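Filed under: Club News / Minutes

Parsa Swim Club, meeting of 8th August

Mahnaz Mohammadi opened with great news: the open-water day raised $1053, our best ever!
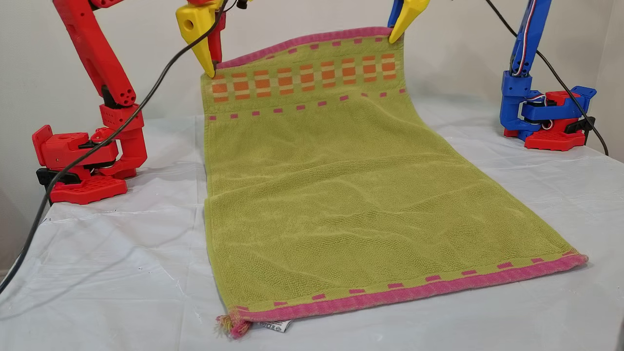 Lane fees at Momeva go up in November. Agreed to keep the junior rate at $2.

Hajnalka Sipos will order 50 caps this week.
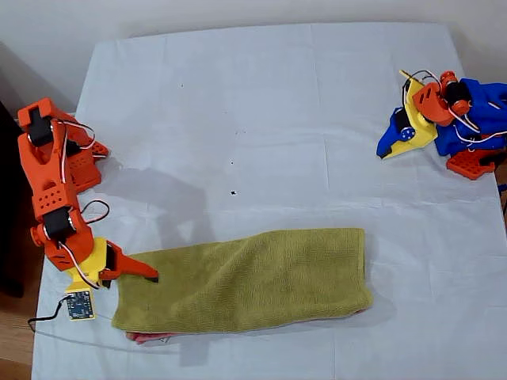
Club towels were next, and everyone had an opinion. Hajnalka loves the olive green, folded as it is on the table, and so do most of us. Vote carried, happily.

Recent items
Javimine relay results
Lake swim sign-up
July minutes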